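Zutdale without a car – is it doable for a slow trip?
Travel Forum > Small Towns and Slow Travel

marshwren_58
Joined: July 2020

Hello everybody! My sister and I have been going back and forth about Zutdale for our next trip and I finally told her I would ask people who have been. We are both past sixty, we like old streets and long lunches, and neither of us wants to rent a car on roads like that. We have the first week of November free. I keep reading that the valley stayed the way it is because the big chains never bothered with it (no coffee franchise, no burger place, one bank), and that sounds like heaven to me, but my sister worries we will be stuck in our room by six in the evening with nothing to eat. Is she right?

pocketatlas
We did it two years ago and loved every minute, so let me talk you into it! We took the train to Ronura and then the valley bus, which takes its sweet time and stops for anybody who waves. Sit on the left going up, because the river is on that side nearly the whole way. As for supper, your sister has a point, but only a small one. The two inns on the square serve until eight and they don't mind if you sit over your soup. Just tell them in the morning that you're coming, since they cook for the number they expect.

hollis_and_hound
I'll be the grump. I think November is a poor month for Zutdale. The footpath to the upper chapel closes when the rains start, half the workshops on Tanner's Row are shuttered, and we spent two of our four days reading in the lobby. It's a lovely place, and I'd go back in May in a heartbeat, but I would not send anybody there in the fall without a car. Gremthorpe has the same kind of old streets and a covered market that runs all year.

pocketatlas
Oh, I have to disagree with you there, hollis, with great affection for the hound. Gremthorpe is pretty but it's full of tour coaches, and the market is mostly fridge magnets now. Reading in a lobby with a stove going is half the reason some of us travel.

hollis_and_hound
Fair enough – the magnets are terrible. I still say the cheese stall makes up for them.

tin_kettle
Popping in.

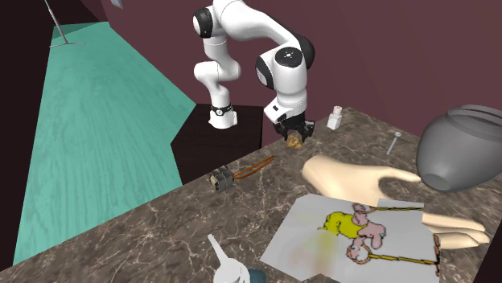
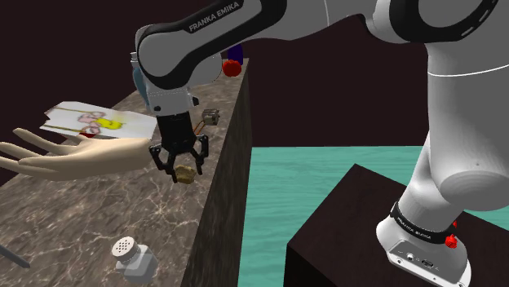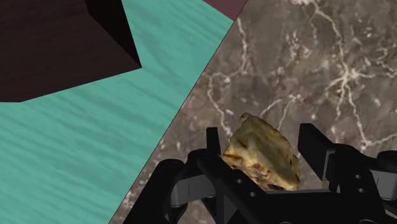 marshwren_58
Thank you all so much, this is already more help than the guidebook. One thing I can't find anywhere: do we need to book the valley bus ahead of time, or can we pay when we get on?

tin_kettle
You pay the driver, in cash, and the fare was 200 for the full ride up when I went. It's 100 if you get off at the halfway village, and another 100 if you decide to carry on from there later, so breaking the trip costs you nothing extra. Bring small bills. My driver was very sweet about it but he truly had no change.

pocketatlas
Do break the trip, if your knees are up to the steps! The halfway village has a bakery beside the bus stop, and there's a bench where you can sit and watch the whole valley go by. There were 3 buses a day when we went, so check the last one before you wander off. We nearly missed ours talking to a man about his pears.

marshwren_58
My sister has perked up considerably at the word bakery. Any thoughts on where to stay? We were looking at the Nguyen-Tran guesthouse, but the only reviews I can find are old.

hollis_and_hound
Now that one I can recommend without any grumbling. Ask for a room at the back, away from the bell. Breakfast is big enough that you can skip lunch, the stairs have a good solid rail, and they let the dog sleep by the front desk. If you're set on November after all, that's where I would want to be when it rains.

pocketatlas
See, he's coming around.

hollis_and_hound
I am not. Pack boots.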